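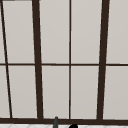
Le simple vitrage n'a pas dit son dernier mot

Dans les ateliers reconvertis en logements, la menuiserie métallique à petits carreaux pose toujours la même question au maître d'œuvre : déposer ou conserver. La dépose règle le problème thermique en une opération. Elle efface aussi des profilés laminés que l'industrie ne produit plus dans ces sections et que les services du patrimoine demandent de plus en plus souvent de garder.

Le cas de l'ancienne filature Etier est instructif. Le bâtiment comptait 800 carreaux sur sa façade nord, posés au mastic à l'huile de lin dans des fers en T. Le bureau d'études Furton, chargé du diagnostic, a d'abord relevé l'état des feuillures. La corrosion se concentrait dans les angles bas, là où le mastic fissuré retient l'eau de condensation. Sur les montants, la perte de matière restait superficielle.

« On condamne souvent une fenêtre pour sa traverse basse », explique Mercy Kaijage, ingénieure chez Furton. « Le reste du châssis peut tenir encore très longtemps si l'eau s'évacue. »

La rouille agit de deux manières. Elle réduit la section du métal, ce qui se mesure au pied à coulisse après décapage. Elle gonfle aussi, et l'oxyde qui se forme entre le fer et le verre exerce une poussée suffisante pour fendre le carreau. Un verre fêlé en diagonale depuis un angle signale presque toujours ce phénomène. Remplacer le verre sans traiter la feuillure conduit à la même casse quelques hivers plus tard.

Le traitement retenu chez Etier suit un ordre classique : dépose des verres, ramollissement du mastic à la chaleur infrarouge, décapage, primaire riche en zinc, puis deux couches de finition. Les tronçons trop attaqués ont été découpés et remplacés par des profilés soudés en place. Le point délicat reste la planéité. Une soudure mal bridée tire le châssis, et un ouvrant voilé de 2 mm ne ferme plus correctement sur sa battue.

Reste la thermique. Trois voies existent. Le double vitrage mince, à lame de krypton, entre dans certaines feuillures profondes mais alourdit l'ouvrant et fatigue les paumelles. Le vitrage sous vide offre de meilleures performances pour une épaisseur moindre, à un prix qui le réserve encore aux petites surfaces. La troisième voie, le survitrage intérieur, consiste à poser un second châssis indépendant côté pièce. C'est celle que Furton a préconisée, avec un modèle de la maison Prins monté sur joint magnétique et démontable sans outil.

L'étanchéité de ce second châssis doit être supérieure à celle du premier. Dans le cas contraire, l'air humide du logement passe dans la lame et se condense sur le verre froid. La fenêtre d'origine conserve donc une légère fuite volontaire vers l'extérieur – quelques trous d'évacuation percés en partie basse suffisent. La règle est connue des menuisiers, moins des occupants, qui rebouchent volontiers ces trous au silicone au premier courant d'air.

À Follamwood, où une opération comparable a été menée sur un dépôt de tramways, la consommation de chauffage a baissé de près de 15 % après la pose des survitrages, à toiture et murs inchangés. Le gain acoustique, qui n'était pas recherché, a été cité plus souvent par les habitants que le gain thermique. L'écartement important entre les deux verres y contribue directement.

L'entretien conditionne la suite. Le cahier remis aux copropriétaires d'Etier prévoit une inspection des mastics tous les 5 ans et une reprise de peinture localisée dès l'apparition de piqûres. Les verres de remplacement sont stockés au sous-sol, coupés aux trois formats courants de la façade, avec une réserve de mastic à renouveler à chaque inspection.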